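November, by Loretta Mahmoud

Shuk-fan Chung is 71 and has been putting legs on chairs, and taking them off again, for most of the time she has lived in Cudby. She looks after the Stoltbridge Seating Library, which lends plastic chairs and stools to anyone in the area with a party, a funeral tea or a school play coming up. There are 203 seats on the shelves at the moment. Almost all of them are white, and almost all of them come apart.

"People ring up and ask if they stack," she said when I went to see her. "Some do. Most of ours have legs that come off, and you can get many more in a van that way. Then they ask if that means they have to build them, and I say yes, it does."

The first lot came from a café that closed down by the river. It was a mixture, bought in cheaply over a few years, and the owner wanted it gone by the end of the week. Chung took it with her neighbour Po-yen Lai, who had a trailer. The legs went into one set of sacks and the seats into another, and it took them most of a winter to work out which went with which.

"They look the same and they aren't," she said. "One make has a slightly fatter leg. You can force it into the wrong seat and it will hold while you're looking at it. Then a big man sits down."

The legs are now kept in tubs with the maker's name on the lid, or a letter where she doesn't know the maker. The biggest tub is marked Sollent, after the shop the chairs came from. When the tubs are full there can be up to 400 legs in the place, including the spare ones, and she would rather have too many than be short on a Friday afternoon.

I asked her to take me through putting one together. She said there wasn't much to tell, and then talked for twenty minutes.

She works with the seat upside down or on its side, never standing on its own legs until all of them are in. The collar goes on first if it has come off. She checks the socket for grit with her little finger, lines up the leg and pushes it in straight. If it needs a twist, she twists it once it is fully in. She doesn't use a mallet, and she has taken one away from more than one helper.

"You hit it on the foot end and you split the collar. A new collar is 65 pence when I can find them, and I can't always find them. So push. If it won't go, take it out and look at it."

Taking them apart is slower. Chairs come back from a garden with mud packed round the joint, and it sets hard. Ming-te Ng, who does most of the returns, stands them in a trough of warm water and leaves them while he has his lunch. Marks on the plastic are another matter. Shoe rubber comes off with a damp cloth and bicarbonate of soda. Some of the older scuffs have never come off with anything, and she has stopped trying.

"It's somewhere to sit," she said. "If it's clean and it's safe, it can have a mark on it."

She is firm about covering the table. Plastic scratches plastic, and grit from one seat ends up in the next, so a dark sheet goes down before any work starts. It rucks up as you turn things over on it, which annoys Ng, who would like a rubber mat. Chung says a sheet can be picked up by the corners and shaken outside.

A chair on the covered table, and its parts.

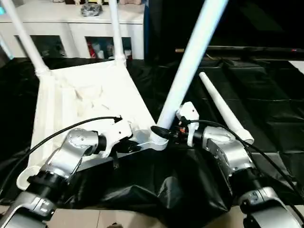
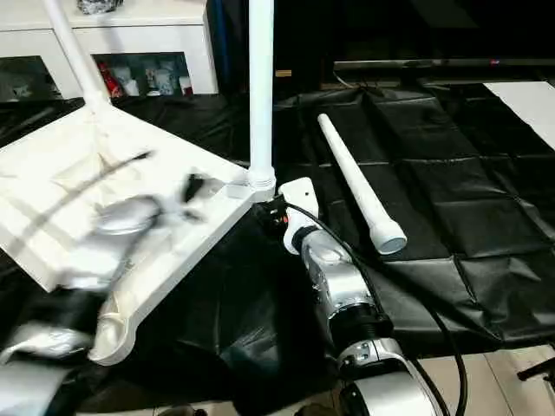
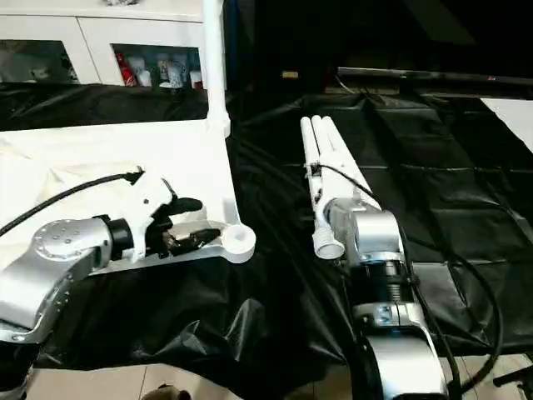

Her other rule is about testing. Every seat that goes out is put on a level bit of floor and leaned on at each corner. Then it is sat on by Lai, who is the heaviest of them and says he doesn't mind. A chair that rocks gets its legs swapped about, and quite often that cures it. One that still rocks goes into a corner with a bit of tape on it and is kept for spares.

I asked if she had chairs of this sort at home. She has two, both wooden, from a shop called Choi that used to be on the hill, and nothing on them comes off.

"I did think about it," she said. "But I don't want to be sitting at breakfast wondering about the collars."

The busiest weeks are coming. Three schools have asked for seats for the same evening, and she has told two of them they will need to share. Anyone who borrows for December is asked to send somebody along to learn how the legs go in, and to bring every leg back, even a broken one. Last year one came back in the post, wrapped in a Christmas card.

Related
Mending a drop-leaf table in a small kitchen
What to ask before you borrow a marquee
Cudby hall gets its floor back
Where to take old garden furniture

Comments

Ohemaa Odoi
We borrowed thirty for my mum's birthday and I was the one sent to learn the legs. She is right about the mallet. I did get told off.

Pete in Cudby
Does a hairdryer help with stiff ones? I have four stools the kids sat on all summer and I can't shift a single leg.

Ohemaa Odoi
Pete, I'd try the warm water first. Ours came apart after a soak, apart from one that needed two of us.

Marjorie
What are the opening hours please? I rang twice last week.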